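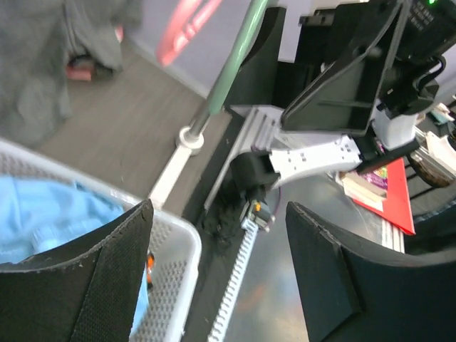 Figure 3. View from the left wrist camera with a person standing beyond the basket. Both arms share one tabletop.

4.2 Rules for people near the arms

The protocol used at Wesari treats the space in front of the arms as one zone with two states. In the open state, a person may place or remove items and both arms are held. In the closed state, the operator has control and no one reaches over the tabletop. The switch between states is spoken and then confirmed by the operator, who repeats it back.

Early drafts drew the zone from the fixed camera only. Amaral pointed out that this left out the area next to the basket, where a person's legs and feet can be close to the work without showing up in the fixed view. The wrist views are now part of the check. If trousers or a shoe can be seen in either wrist view, as in Figure 3, the operator waits for a spoken "clear" before closing the zone. Standing behind the basket is allowed in the open state only.

We reviewed 1,042 episodes recorded under the earlier draft and 2,297 recorded under the current one. Episodes where the state was never spoken were marked as faults, whether or not anything went wrong. The earlier draft gave 140 faults and the current one gave 42. The two sets differ in operators and in the mix of tasks, so we do not read the drop as the effect of the wrist check alone.

4.3 Rules for cables and loose items

Cables that follow a moving link are checked at the start of each session with the arm taken slowly through its full reach. A loop that stands out from the arm is accepted if it clears the rack and hangers at every point of that motion. Books, folders and clipboards may stay on the tabletop during garment tasks – they are part of the clutter condition – but must not lie over the front rail or touch an arm base. Garments go in the basket or on the rack. A sleeve or leg hanging over the basket rim is tucked in before the zone is closed.

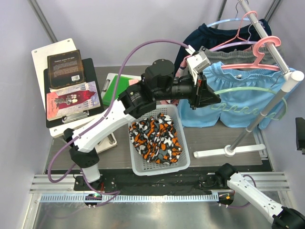
4.4 Stopping and restarting

Any person in the room may call a stop. The operator lets go of the controls first and asks for the reason second. Mösli's original wording allowed the operator to finish a grasp before stopping, and this was removed in August. After a stop, the episode is closed and kept with a stop label, and a new one is started from the rest pose.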